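Search this guide
Enter a word or part number
Go

Section 4: Descaling Your Plindon Kettle

If you live somewhere with hard water, you have probably met limescale already, that chalky crust that settles on the bottom of the kettle and floats off into your tea at the worst moment. It won't hurt you, but it does make the kettle slower and a good deal noisier. Most homes should descale every 70 days or so, and a little sooner if you can see white patches on the base plate.

You will need a sachet of Riedl descaling powder (or plain citric acid from the baking aisle), a measuring jug, a soft cloth and a free half hour. Please don't use bleach or dish soap inside the kettle. The taste hangs around for days, and we get more letters about that than about anything else!

CAUTION: Unplug the kettle and let it cool completely before you start. Never put the kettle or its power base in water.

1. Empty out any old water and give the kettle a quick rinse.

2. Fill it halfway with cold tap water, put it back on the base and bring it to a boil.

3. Switch off, unplug, and wait 8 minutes. Boiling water and powder together can foam right up over the spout.

4. Stir 200 ml of cold water and one sachet of powder together in the jug, then pour the mixture in slowly.
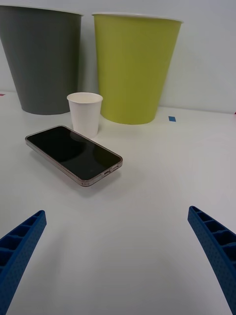

5. Leave everything alone for 20 minutes with the lid open. You may hear a gentle fizzing, and that's just the scale letting go, so there's no need to peek every minute (though I always do).

6. Pour the liquid down the sink and wipe the inside with the soft cloth. If a few stubborn spots remain, repeat from step 2 with a fresh sachet.

7. Fill the kettle with clean water, boil, and throw that water away. Do this twice before making a drink.

NOTE: The mesh filter in the spout lifts out with a light pull on its tab. Let it soak in leftover solution while the kettle is resting, then rinse it under the tap and click it back in.

CAUTION: Keep descaling liquid off marble and other natural stone. It can leave dull marks that don't polish out.

Comments

Annelies Wallner
Very clear, thank you. I had been skipping the second rinse boil, so that explains the lemony coffee.

Beat Aebischer
Does this work for the older Plindon with the hidden switch? Mine has no tab on the filter.

Severin Fankhauser
Beat, it does. On that one the filter slides up and out, and you need to take the lid off first.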